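Magazine > Features > After School

The Kitchen With No Plumbing

The Drodgate robotics club owns no robot. It has a simulated kitchen, a stack of secondhand desktops and a season-long grudge against groceries.

Abimbola Odukoya, who founded the club, forbids the word "easy" until February. Members have logged 594 attempts at putting things where they belong. Of those, 140 counted. The rest are filed under "character." 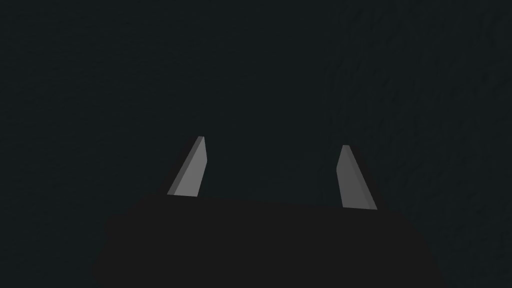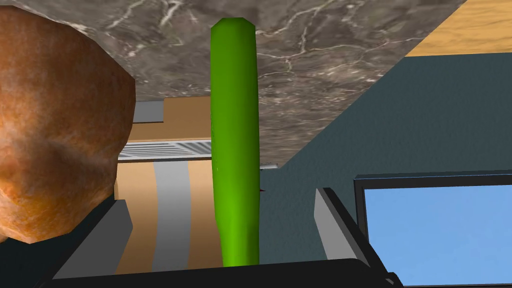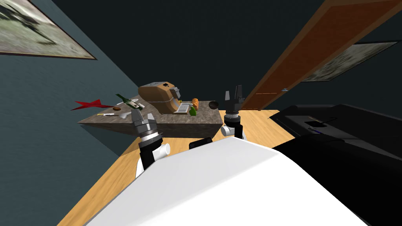
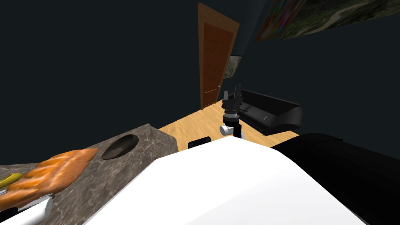 Views from the simulated kitchen. Second from top: the cucumber, in hand.

Each team gets up to 500 tries before the Marinho Cup, where last year's Drodgate entry finished behind a school that had misread the rules. Odukoya keeps the score sheet taped to her door. "It's for morale," she says, without saying whose.

COMMENTS

flamden_dad: My son can do this all evening but can't load a dishwasher.

Pia R.: Is the club open to ninth graders?

oldsolder: 140 out of 594 beats my first year.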